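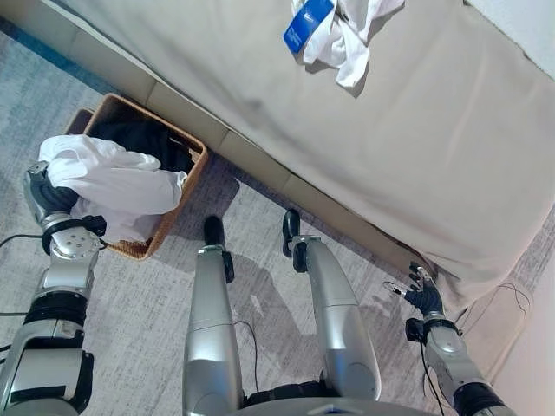

Category: Datasets / Household / Clothing

# Sorby Laundry Notes

Posted March 13, 2025 by the Sorby maintainers

Sorby is a set of pictures and written notes on clothes as they move through a home: on the couch, in the basket, on the bed, and back into a drawer. It covers the stretch between the dryer and the closet, where most of the handling happens and where most clothing collections have little to offer. Shop photos show a shirt flat and pressed. Sorby is for the shirt that has been dropped on a cushion.

This card describes release 3. It replaces the card that came with the June release, which used different names for several of the surfaces.

## What is in it

The release has 166 sessions. A session is one load of clothes in one home, from the first piece handled to the last. Each session folder holds:

- `pictures/` – stills, in no fixed order
- `notes.txt` – free text written by the person who logged the session
- `pieces.csv` – one row per garment or cloth
- `rooms.csv` – one row per room used

Loads are small. Most are everyday wear in white, black, navy, and gray, with some towels and bedding. Delicates and shoes were left out.

## Rooms and surfaces

Sessions were logged in furnished rooms in two buildings, listed in the files as Zarkar and Grivorier. Zarkar rooms are mostly bedrooms with a sitting area. Grivorier rooms are kitchens and utility rooms, and the basket usually starts on a counter there.

Surface names in `rooms.csv` are `couch`, `bed`, `basket`, `floor`, `counter`, `chair`, and `drawer`. A piece that hangs over the edge of a basket is still logged as `basket` until no part of it touches the rim. We went back and forth on this. The older card called it `floor` once more than half the cloth was outside, and two people looking at the same sleeve would rarely agree on half.

## How pieces are labeled

Each row in `pieces.csv` has a type, a color, a state, and a surface. Type is the hard one. A dark cloth that is bunched up gives very little away: seams and collars disappear into the folds, and a T-shirt can pass for leggings. 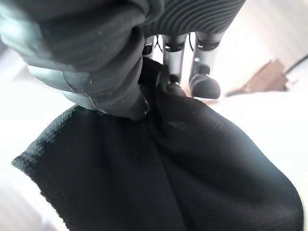

For that reason `cloth` is a valid type, and it should be used whenever the garment can't be named from the picture alone. Don't carry a type over from another picture in the same session unless a tag, print, or trim makes the match certain. Color follows the same rule. If black and navy can't be told apart, enter `dark`.

State takes one of these values:

- `folded` – edges lined up, lies flat
- `draped` – hanging over something
- `bunched` – gathered with no clear shape
- `spread` – opened out, sleeves or legs visible
- `held` – gripped, whether lifted or still resting on something

A piece can be both `held` and `draped`. Separate the values with a semicolon.

Small things that end up among the clothes, such as tags and cards, go in the `extras` column with a color and a shape. Write `blue, rectangular` and stop there if the purpose isn't clear.

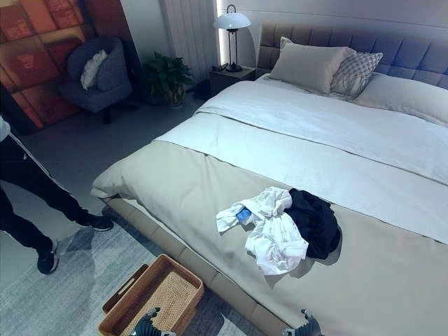 *Two garments on the duvet, one white and one dark, with a small blue item logged under `extras`.*

## Piles

Two or more pieces that overlap are a pile and share a `pile_id`. Pieces that sit on the same bed without touching are not a pile. The bedding itself is never part of one, even when a duvet corner has folded over a sock. Pillows and coverlets go in `rooms.csv`.

## Known problems

- White clothes on white bedding are underlabeled. Expect missing rows.
- Grivorier notes use "hamper" and "basket" for the same thing. Only `basket` appears in the CSV files.
- Some `notes.txt` files are one line long – a few are blank.
- Piece numbers start over in each session, so they can't be used as keys across the whole set.

## Files and size

The full download holds more than 1,000 stills. The short version, Sivakumar, has the same columns with fewer sessions and is easier to start with. Both use UTF-8 text and comma separators.

Corrections are welcome through the issue tracker. Please give the session folder and the piece number, and send one issue per session.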